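Notebooks > Workshop > Desk wiring and storage

Print | E-mail

April, entry started 3:15 p.m.

Purpose: settle the layout of the long desk before the next round of finish samples comes in from Mulora. Present: Kayode Haruna, Dace Zariņš, me (B. Guerra).

Drawers emptied first. Kept: calipers, both steel rules, the Zalis label tape. Discarded: dried glue sticks, four adapters that fit nothing we own, a box of mixed screws with stripped heads. The Barbosa catalogs went to Sushil's shelf. He can decide whether we still need the old ones.

Desk surface wiped with dish soap and water, then plain water. One ring mark near the front edge did not respond. Tried a paste of baking soda, left on for 15 minutes, no change. Not repeating it – the paste is slightly abrasive and the polish is more important than the ring.

Cable lengths. Anything over 500 mm of slack is to be coiled and tied. Short leads stay loose. Nabil asked for hook-and-loop ties in place of zip ties so that leads can be swapped without cutters. Agreed. Roll ordered, 27 mm width, which is wider than needed but was the only size in stock.

Labels: device name at both ends of each lead, written before the lead goes down. Dace has the pen.
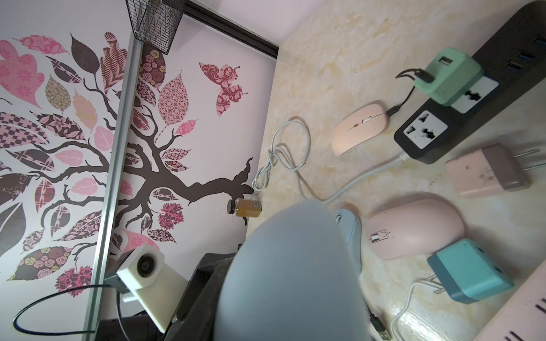
Sample jars get a fixed position from now on, at the wall side of the desk, with the label facing out. Kayode wants them grouped by batch and I have no objection. Cables are the remaining problem. The white one is still tangled in loose loops beside the small jar with the black lid, so it is first on the list for a tie. The black lead from the green USB charger on the power strip runs to the mouse and can stay as it is. Wire basket on the rail: small tools only, nothing heavy.

Open items: ties (on order), second strip for the Ploltness lamp, ring mark. Nabil to check the rail screws before anything else is hung on it.

B.G.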